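Print this article
E-mail this article

Keeping the Hand Grippers in Order: An Interview with Padmavathi Annamalai

Padmavathi Annamalai has been equipment lead at Kastitz for three years. Her section looks after the hand-held grippers that the company's field staff take into private homes, and she decides when a unit goes out and when it stays on the bench. She met with us at the Distville office on Sunday, April 6, 2025.

The section maintains 13 units. Each is stripped and inspected after 400 recorded grasps, a limit Ms. Annamalai set shortly after her appointment.

"The limit was higher when I arrived," she said. "We were finding play in the linkage at the pivots, and by then the jaws no longer closed evenly. I preferred to shorten the interval."

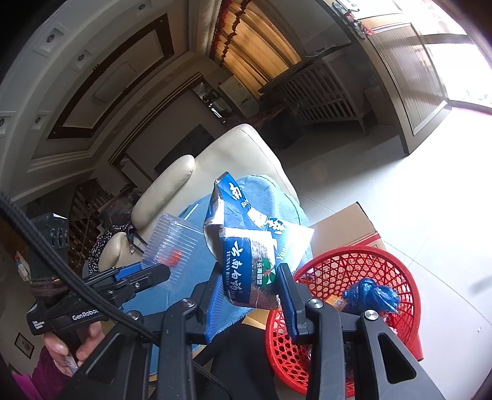
The inspection follows a written sheet. The technician opens and closes the jaws by hand, checks each pivot for side movement, and tightens the screws in a fixed order. The finger pads are then removed, washed in mild soap, and dried overnight. A pad with a torn edge is discarded, and both pads are replaced together.

"One new pad and one old pad is a poor combination," Ms. Annamalai said. "The new one holds and the old one slides, and the object turns in the grip. Szymon Rutkowska showed me that in my first month, and he was quite right."

Cables receive separate attention. The Cletgate depot returned two units last May with intermittent faults, and both were traced to strain where the cable enters the body. Staff are now asked to leave a free loop before starting work and to check it whenever they change hands.

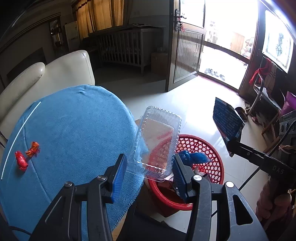 Grip adjustment is the part of the job that Ms. Annamalai considers least understood. A unit set on hard test blocks will close too far on packaging, and she has stopped using blocks for the final check. Technicians now finish with ordinary groceries. A clear plastic clamshell with a cake-like item inside, held upright between the ridged blue pads, is the kind of load she has in mind. "The lid will tell you a great deal," she said. "If it buckles, return to the sheet and begin again."

Records are kept by Jacqueline Maillard, whose maintenance log reached 1,207 entries this spring. Every entry gives the unit, the work done, and the technician's initials. Ms. Annamalai reads the log each week and said that repeat entries for one unit concern her more than a single serious fault.

Asked about the coming year, she said that a pivot cap supplied by Pietrzak is on trial on one unit and that she will not order more until it has passed 9 inspections. It has passed four.

Print this article
E-mail this article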